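Two grippers, one tray of candy

So the second gripper finally showed up. Regular readers (hi Maureen) will remember that I've been using the same hand-held one for months now, complaining about it the whole time and refusing to hear a word against it from anybody else. Joonas Kinnunen kept telling me I couldn't say it was good or bad until I'd had another one going next to it, and he's right, which is annoying.

Quick recap for anyone new. I collect demonstrations by hand, meaning a person holds the gripper, does the job, and the camera on it records the whole thing. My current folder has 2,717 clips in it and I'd like to get to 3,000 before April is over. Most of them are boring stuff like cups and towels. Candy is the part I enjoy, and also the part where I lose the most clips, so that's what I picked for the comparison.

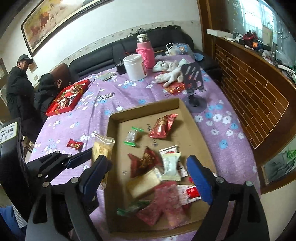 I wanted a mix of wrappers and I did not want to be clever about it. Crinkly foil, clear bags, a couple of those soft cakes that squash if you look at them wrong. The rule was simple: pick one thing up, put it down outside the tray, go back for the next. No nudging it with your free hand! Maureen Ackroyd tried this with me last winter and nudged every single one, and then argued that nudging was a natural human behavior. We left those clips in a folder called Praklow, after her cat, and I still haven't sorted them.

Anyway, pads. I'd been running the hard pads that Ruotsalainen sells, and they're fine on boxes and terrible on anything shiny. Foil just slides out when you close on the crimped end. The soft ones grab much better, but they also hide how hard you're squeezing, so you end up crushing the cakes without noticing until you play the clip back. I've started closing slower and coming in from the side of the pack – it feels silly for the first few minutes and then your wrist gets used to it.

The other thing is weight. After an hour my thumb is done. I tried a wrist strap from Pruvden and it helped a little, but it also pushed my hand forward so my grip was off for the whole session, and I took it off again. If somebody makes a strap that sits further back I will buy it tomorrow.

Working with two grippers over one tray is a whole different game, by the way. You need to agree who goes first or you're just fencing. We settled on calling out loud before each pick, and it felt like playing doubles tennis with someone who doesn't play tennis.

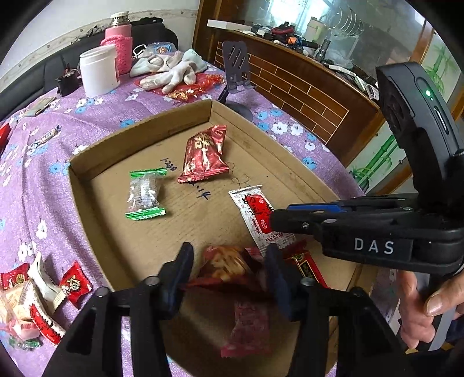 Page last changed: 13/03/2024

On to the results, such as they are. For little twist-wrapped candies I liked the narrower reach of my old one, mostly out of habit I think. For flat bars I'd take either. Bags with air in them are still a pain whatever you're holding, and my best trick is to go for a corner and lift slowly so the bag hangs instead of swinging. Swinging is bad news for the camera, because everything between the fingers turns to mush.

I've been doing the labeling in Wostorero, which has a new version out, and it loads much faster than the old one did. It did lose my shortcuts when I updated. If that happened to you too, they're in the settings under the second tab, you just have to switch them back on. Clip 1,439 still crashes it every time, no idea why, so I skip it.

Next up I want to try the same wrappers with the lamp moved, as foil and overhead light don't get along. Joonas wants to do chopsticks and I've told him no twice. Leave me a comment if you've found a pad that can handle both foil and cake, and tell me how long it took to wear out, please.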